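**Play kitchen demos: how many is enough, and how messy should the counter be?**

**soledad_okafor** wrote:

Hi all, I've been reading here since September and finally have something worth bothering you with. We're gathering teleop demonstrations on a toy kitchen at our little shop in Kurkbridge, mostly pick-and-place with the play food, plus a few tasks with the pot. So far we have 2,631 episodes saved, and the policy we trained on them is charming about half the time and hopeless the other half.

My question is about variety. Laurier Beaudoin (he's on here too, hello Laurier) feels strongly that we should keep the layout steady and just collect more. I'd like to move things between every single episode, even if it slows us down terribly. 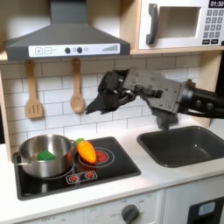
We label each episode with one plain sentence, typed by whoever is driving, and I've noticed those sentences drift a lot by late afternoon. "Put the carrot in the pot" turns into "carrot pot" and then just "carrot." I don't know if that matters as much as the layout question but I'd love opinions on both!

**mirndale_pete** wrote:

Welcome! I'm with you on moving things. We did 2,000 episodes at Mirndale with the pot on the same burner the whole time, and the arm learned to go to that burner whether the pot was there or not. It was very sweet to watch and completely useless. We threw in 600 more with the pot shuffled around and it helped more than anything else we tried that spring.

On the sentences — fix them now, while you still remember what people meant.

**lbeaudoin** wrote:

Hello, yes, I am the stubborn one. Let me defend myself a little. I never said keep it steady forever. My worry is that when the driver has to rearrange the counter every time, they get tired, and tired drivers give you wobbly grasps. I would take a clean grasp on a familiar layout over a sloppy one on a new layout, at least until the policy can close its fingers on a pepper without dithering. 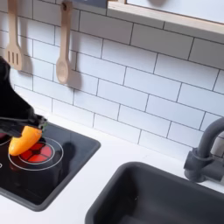
Small round vegetables are where I see the most hesitation in our data, by the way. Drivers come in, stop, back off, come in again, and the policy has learned all of that faithfully. I went through a batch last week and wanted to cut every episode with more than one approach. Soledad said no.

**soledad_okafor** wrote:

I did say no! And I'd say it again, dear. A second approach is a recovery, and I want the arm to know what to do after a miss. If we cut all of those we'll have a policy that only knows perfect days.

**robichaud_jen** wrote:

You're both a bit right, if you'll forgive me. What we do is tag them. One tag for a real recovery (missed, corrected, got it) and another for plain dithering where the driver just couldn't judge the depth. Keep the first kind, drop the second. It takes an evening and a pot of coffee to get through a big batch, but we only had to do it once.

For the layout, try blocks. Ten episodes, then change the counter, then ten more. Laurier's drivers get a rhythm and you still get your variety.

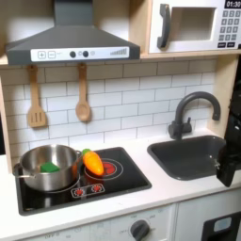
We also write the starting layout on a card before each block, so the driver isn't standing there inventing something new. Drudico's loader lets you attach a note to a block, and I just type the card in there.

**mirndale_pete** wrote:

Ten feels long to me. I'd go five. But I do like the cards.

**lbeaudoin** wrote:

I can live with ten. I could be talked down to eight. Still not convinced about keeping the recoveries, but I will tag them and we'll train it both ways and see.

**soledad_okafor** wrote:

Done, and thank you, Jen! I'll write up the first cards tonight and post the two runs side by side when we have them. Pete, did you change the lighting at all for your 600, or only the pot?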